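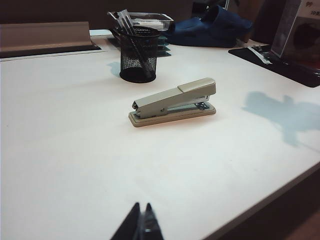 Dundico sells this stapler as a desk model for people who staple all day, and that claim is what I wanted to test before replacing the old ones at work. Looks first, as the product page makes so much of them. It's beige-gray, with a smooth rounded cap over the pressing end and a flatter, narrower section behind it. Fine. It sits quietly next to a mesh pen holder and wouldn't annoy anyone. The spring at the hinge end is out in the open, though, and on a desk like mine that means dust and paper crumbs sooner or later.

The box promises 20 sheets. I got clean staples through 11 sheets of ordinary copier paper every time. At 18 it still went through, but one leg often folded over early and left a sharp little hook on the back page. At 20 I had to stand up and lean on it, and even then I wouldn't hand the result to a customer. Maybe thinner paper would help. The box doesn't say what paper they used.

The base is better than I expected. It's long and flat with a raised rim, and it didn't skate across the table when I hit it in a hurry. Loading is stiff – the arm opens with a jerk and the first strip ended up on the floor.

Jams: two in the first week, both with cheap staples. With the Skivon ones I had none, which makes me wonder how much of the praise in other reviews is for the staples. I've been using it since March and the action has loosened up a bit, for better or worse.

Then the price. I paid 23 dollars at Szewczyk, and the plain Stinance that it replaced cost half that and did 11 sheets just as neatly. If you never go past a dozen pages, I can't see what the extra money buys you apart from the nicer base. If you do go past a dozen, buy a proper heavy-duty one.

I'm keeping mine. I won't be ordering more for the office.

Posted 13th January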